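**Household tidying study shows what a robot gains by checking twice**

Nautiyal, the home robotics research group led by Javiera Ledesma, is very happy to share the results of a study it has been working on since February. The team has been teaching a robot to pick things up off the floor of an ordinary furnished room, the kind with a TV stand, an air purifier, a cord or two and something red and white lying on the tiles, and to do it without bumping into the furniture along the way.

The method is called Jotine, and the idea behind it is one that most people will know from looking for their own keys. Before the robot moves its arm, it makes a guess about where an object is using the camera at its head, which takes in a good part of the room. Then, as the gripper comes down, a second small camera near the wrist gets a say, and the two guesses are compared. When they disagree by more than a set amount, the arm stops, backs up a little and looks again.

"We spent a very long time trying to make the first look perfect," said Ledesma, "and then Aušra Kütt, who had been patient with all of us for weeks, asked why we weren't putting that effort into the second look. We tried it that same afternoon, and I don't think any of us went home on time!"

The close-up view is where a good deal of the learning happens. Casters, skirting boards and thin white cables are easy to miss from farther off, and a pale cable against a pale wall is a hard thing for any camera.
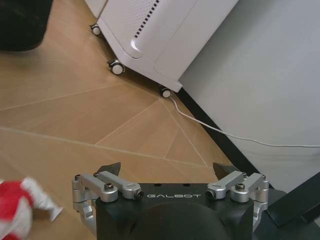

## What the study found

The team ran 206 pickup attempts in one room, using 14 everyday objects. With the head camera alone, the robot managed fewer than half of its attempts. With Jotine switched on, 85 percent of the attempts ended with the object held and nothing else touched, and we are proud of that number while knowing there is still plenty to do.

The misses were interesting too. Most of them came down to soft items that fold when they are touched, and the rest to objects that had ended up close to a wall, where the arm has very little space to turn. Sebastián Cáceres, who wrote most of the checking software, has kept a careful record of every one and will be making it available with the paper, so that other groups can learn from what went wrong as well as from what went right.

Bottles were among the steadier objects in the study. Clear plastic is difficult to see, but a colored label gives both cameras something to agree on, and once the bottle is in the gripper the robot still has to keep track of where the far end is pointing when there's furniture nearby.

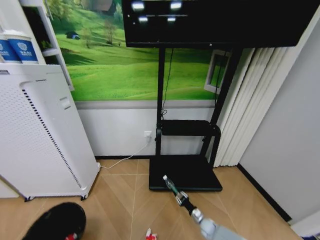 **Does the second check make the robot slower?**

It adds 3 seconds to a typical pickup. The team feels that is a fair trade in a home, where knocking something over costs a lot more time than that.

Voltel, which supported the work and lent the group its computing equipment, plans to help with a longer round of tests. "We liked that it was simple enough to explain to my mother," said Octavio Troncoso, research partnerships lead at Voltel. "She had a lot of questions, and the team answered every one of them very kindly."

Large things that stay put have a use in all this as well. An air purifier or a cabinet gives the wrist camera a steady landmark when it is too close to the floor to see much else, and Jotine now uses those landmarks to work out how far the arm has drifted from its plan.

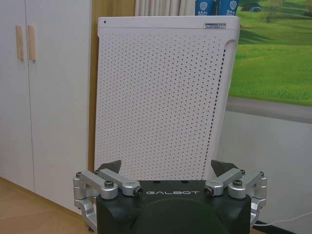

## What comes next

The group will move on to rooms the robot has never been in before, starting with several homes in Pultimora whose owners have generously offered their living rooms. Sebastián Maldonado will lead that part of the work and is already talking with the families about when a visit would suit them best.

The paper, the software and the full record of attempts will be free to download once the review is finished. Reporters and fellow researchers who would like to talk with the team or arrange a visit are warmly invited to get in touch with Aušra Kütt at the Nautiyal press desk, who is at her phone most mornings until noon.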